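Grounding After a Frightening Event: Notes for Session 7
Rosalía Barroso
Reading time: 3 minutes 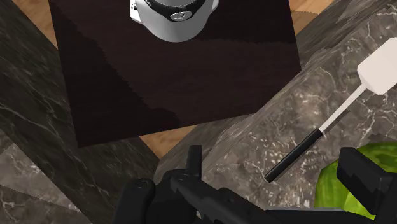

Darkberg, 14/10/2026

These notes go with the second half of the course on recovery after trauma. Read them before the session and bring the worksheet from last time, filled in as far as you got. Vandana Pal will lead the practice hour. The reading is in the course pack, starting on page 157.

1. What we mean by grounding

Grounding is the practice of bringing attention back to the present when a memory or a wave of fear has pulled it away. A person who has been in a car wreck may hear brakes on the street and feel, for a minute or two, that the crash is happening again. The heart speeds up, the hands go cold, the stomach tightens. Grounding gives the person something to do during that minute.

It does not treat the memory itself. Students mix this up every year, and it came up again on the April papers. Work on the memory comes later, with a trained therapist, and only when the client can already settle between sessions.

2. The breath

Start with the out-breath. Many people who are scared are told to take a deep breath, and they pull in air on top of air. Ask for a slow breath out through the mouth, then let the in-breath come as it wants to. Ten rounds is plenty for a beginner.

Some clients feel worse when they pay attention to breathing. This is common in people who were choked, held underwater, or had a hard time with anesthesia. Do not push. Move to the feet or the hands and leave the breath alone for that day.

3. Feet and hands

Have the client press both feet into the floor and hold for a slow count, then let go. Repeat a few times. If the client uses a wheelchair or has little feeling in the legs, use the hands against the armrests or against each other.

Speak in short sentences. Leave gaps. Keep your voice at its normal pitch - a hushed, special voice makes some people uneasy, and survivors of abuse may have heard one before.

4. Naming

Ask the client to name what is in the room, out loud if possible. Plain names work best: chair, window, coat. If the client stalls, name one thing yourself and wait. Nuria Ibarra adds the place and the time of day at the end ("I am in Darkberg, it is the afternoon"), and we will practice her version in pairs.

5. Eyes open or closed

Open, unless the client asks otherwise. Closing the eyes is a habit we carry over from meditation classes, and it can bring images back quickly. A soft gaze at the floor is a good middle way.

6. When to stop

Stop the exercise if the client:
- no longer answers you
- seems not to know where they are
- asks to stop, for any reason

In the first two cases, use the client's name, say your own name, and say where you both are. Do not touch the client without permission. Stay until they can talk with you in an ordinary way, and tell your supervisor the same day.

7. A note on spiritual language

Several of you come from meditation or healing backgrounds and have asked about prayer and ritual. Use the client's own words. If a client says that a prayer steadies her, the prayer is her grounding and you can build on it. Do not bring in beliefs of your own. Macarena Marín covers this in the ethics unit, so save the longer questions for her.

For next time

Practice sections 2 and 3 on yourself once a day and write two or three lines each time. Note what you felt in the body and leave out the interpretation. Hand the notes to Araceli Herrero in room 414 before the next session.

Cifuentes Course Office, room 414, Darkberg | © 2026 | Back to top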